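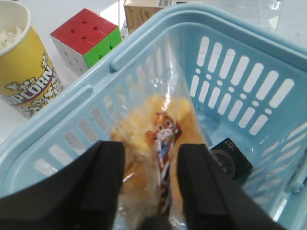 A bagged roll in one of the blue baskets at Ovwood.

Ruxandra Stoica has the kettle on before I've got my coat off, and she is already talking about bread. She runs the snack table at Ovwood, the reading room on the Atholm side of the bridge, and she has been doing it for six years, which she says with a little shake of the head as if somebody else had been counting.

"It started with one basket," she tells me. "One! I brought it from home, it had been holding clothes pegs, and I put a few rolls in it for the children who came straight from school. By four in the afternoon they're starving, you know, they can't read a word when they're like that."

The baskets now are light blue plastic, with slots along the sides and a bar of a handle. She likes them because they wipe clean and because the slots let the crumbs out when you give the thing a good shake over the back step (I was shown the back step, and the sparrows that have come to depend on it). She tried wicker for a winter and didn't get on with it. "Beautiful, wicker. But jam! You never get jam out of wicker."

What goes in them has changed too. In the early days she baked at home, using her grandmother's recipe from Cârstea, a soft yellow dough with plenty of egg, and carried everything over under a tea towel. These days most of it comes in its own bag. Parents asked for that, and she came round to it slowly. "I was a bit proud, I think. I wanted them to eat mine. Then a little boy picked one out because it had a cartoon animal on the label, an orange one, and he talked to it all the way through his story. So what do I know?"

She still bakes in November, when the evenings draw in and the room fills up. Last year she made 14 trays over the month, with help from a neighbor in Ollimbridge who has the bigger oven and, Ruxandra adds, the better radio.

I ask what else ends up in the baskets, and she laughs for quite a while. Mittens, library cards, a hearing aid that was claimed within the hour, somebody's spelling homework. People put down whatever is in their hand when they reach for a roll, and then off they go without it. She keeps a shoebox under the counter for the leftovers, and every so often she lays it all out on the windowsill for people to look through.

There are two tables now, and she'd like a third by the door for the grandparents, who don't care to queue with the little ones. She was halfway through telling me where it might go when the first children came in, and she got up to move the baskets down to where they could reach.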